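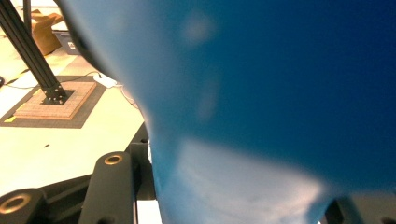

Figure 1. Surface bleue brillante, vue très rapprochée.

Accueil | Projets | Rapports | Contact

Novembre, par Bence Halász et Gwilym Morris

Éclairage et éblouissement dans la salle de dessin Kerekes

Le projet porte sur l'éclairage artificiel de la salle Kerekes, utilisée pour les cours du soir. L'installation existante comprend 6 luminaires suspendus, à diffuseur plat. L'éclairement horizontal a été relevé à hauteur de table, volets fermés, après stabilisation des lampes. Il dépasse 400 lux sous les luminaires et descend à 200 lux près du mur nord. L'uniformité est donc insuffisante pour le tracé à l'encre.

Deux variantes ont été modélisées. La variante A conserve les points d'alimentation et remplace les diffuseurs. La variante B, proposée par Zsolt Hegyi, déplace les deux luminaires du fond vers le mur nord et impose une nouvelle goulotte. Les facteurs de réflexion ont été repris du relevé de Béla Szénási : plafond clair, murs moyens, sol sombre.

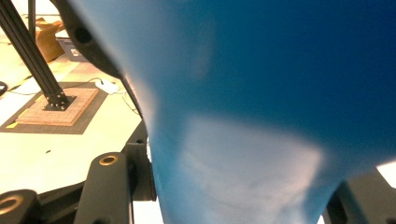
L'éclairement ne suffit pas à qualifier le confort visuel. Il faut y ajouter les luminances de voile, qui dépendent de la position de l'observateur et de l'état de surface des objets regardés. Sur un volume bleu, lisse et brillant, au profil cintré, le reflet forme une large plage blanchâtre qui masque en partie la teinte. Un papier mat, sous le même flux, ne présente pas ce défaut. Le calcul a donc été refait pour deux finitions, mate et brillante, avec un observateur assis.

La variante A réduit le voile mais ne corrige pas le mur nord. La variante B corrige l'uniformité ; le voile y reste sensible aux deux tables du fond. Ernő Oláh recommande d'y orienter les plans de travail perpendiculairement aux luminaires. Le coût de la goulotte n'a pas été chiffré. Les relevés bruts figurent en annexe 2.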